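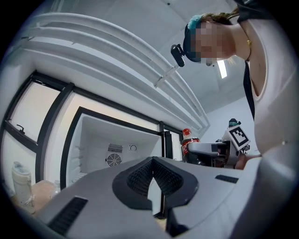 How do you teach a robot to put away a bottle of milk? You do the job yourself, many times, with a gripper in your hand, and the robot learns from the recordings.

This is the idea behind a new programme which started at the Standetlow workshop this week. The people who take part use hand-held grippers, one in each hand if they wish, and carry out small kitchen jobs in the same way as the future robot should do them. The workshop published its first notes on 9 November 2022, together with a call for more people to join.

The first job on the list is loading a small refrigerator. A person stands at a light wooden table, opens the door, takes a bottle between the fingers of the gripper and sets it inside. Then everything is brought back to its starting place and the job is done again. The team has collected 1045 recordings of this kind until now, and each of them lasts around 9 seconds.

The programme is led by Jin-sol Sun, who came to Standetlow in January from the company Narkach. At her old company she worked with remote control, where a person sits at a desk and moves the robot arm from a distance. She says that both methods have their place.

"With remote control, you see exactly what the robot can do and what it cannot do," she said. "But it is slow, and people become tired of it. When you hold the gripper in your own hand, you feel when the bottle begins to slip, and you correct it before you have thought about it. I want these small corrections in the recordings."

The grippers have two finger pads which rise in a V shape from a light grey housing. A camera looks over the pads, so the recording shows the object from very near. A printed black-and-white marker on the top helps the software to find where the tool is. In addition, the person can wear a small camera on the forehead, and this gives a second view of the same movement from above.

The fridge was not chosen by chance. The door must be pulled, held and later pushed, and the opening is narrow. With two grippers in use, one hand often has to wait for the other. According to the notes, new people bump the door frame quite often in their first hour, and these recordings are kept as well, but in a separate folder. The team has not decided yet if they will be used.

The software that sorts the recordings is called Dindix. It marks the moment when the fingers close and the moment when they open again, and a person must then check these marks on a screen. Jin-sol Sun says the checking still takes more time than the recording, and this is the part she would most like to change before the winter break.

A robot arm named Gil will be the first to try the learned movements. It will carry the same type of gripper as the people use — only the handle will be different. A first trial is planned for January, with two kinds of bottle and a jug. If the results are good enough, eggs and glass jars will come later. The workshop does not promise a date for this.

People who would like to take part do not need any technical knowledge. There is a short lesson at the start, in which they learn to hold the tool level and to keep the forehead camera pointed at their work. After that they go on to the real job. Long hair should be tied or clipped back, and loose sleeves are better left at home. A session has 7 rounds with a pause after each one, and it is possible to stop earlier if the arms begin to hurt. The grippers become heavy after some time, as several people have written in the feedback book.

The faces of those who take part are made unrecognisable before the recordings leave the workshop. Names are not stored with them.

Places in the coming sessions can be requested at the Standetlow front desk or by the form on the workshop's page. Left-handed people are especially welcome — there are very few of them in the recordings at present.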